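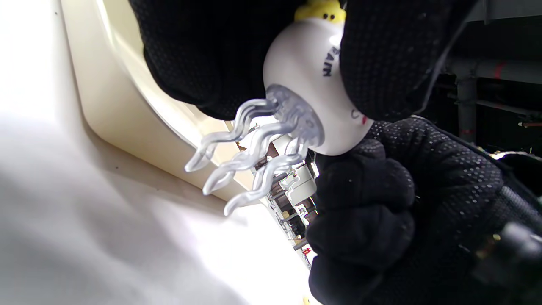 Toy jellyfish with a yellow cap, held in gloved hands

Hospital bag and birth center stay: your questions
Answers by Evangelia Raptis, midwife at Gestia Birth Center

When should I pack?
By week 36, please. Every March we get a run of parents who packed in the parking lot, and one of them brought 4 phone chargers and no diapers.

How big can the bag be?
One carry-on per person. The closets in our rooms were designed by someone who had clearly never met a grandmother. If it needs wheels and a second adult, leave half of it in the car.

What do you provide?
Pads, mesh underwear (glamorous, and you will want to take some home), towels, newborn diapers and a hat. Bring your own pillow if you are picky about pillows. Ours are fine for people who are not.

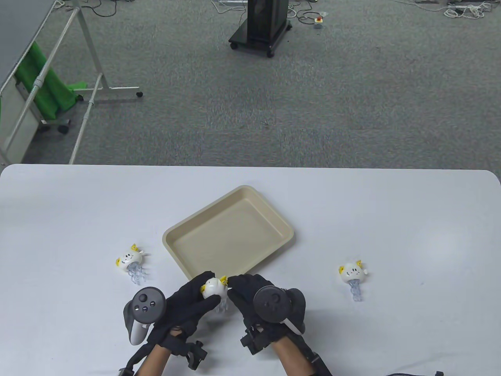
You don't need to bring baby bath products either, as we wait at least a day before the first bath and most parents prefer to do it at home.

Which car seat should I buy?
One that fits your car and your baby's weight. Parents ask me whether the Hoekstra is better than the Punetti, and I have no opinion I could defend. Do install it before labor starts – the manual runs to 52 pages and reads badly between contractions.

Can my partner stay overnight?
Yes, on the fold-out chair. It folds out most of the way.

Is there food?
Breakfast is included. After that there's the Cudolico cafe downstairs, which closes at four, a time at which few babies are born. Pack snacks.

How much is an extra night?
A private room is $198 for you and your partner. Check with your insurer first, and get the name of whoever says yes.

Can I tour the rooms?
The next tour is on 29th June at 6 p.m. Meet at the front desk. Siblings are welcome, though the stairs echo and they will find that out.

Who do I call if I think it's started?
The night line, extension 430. Call even if you feel silly. Half our callers apologize first, and we'd still like to hear from you.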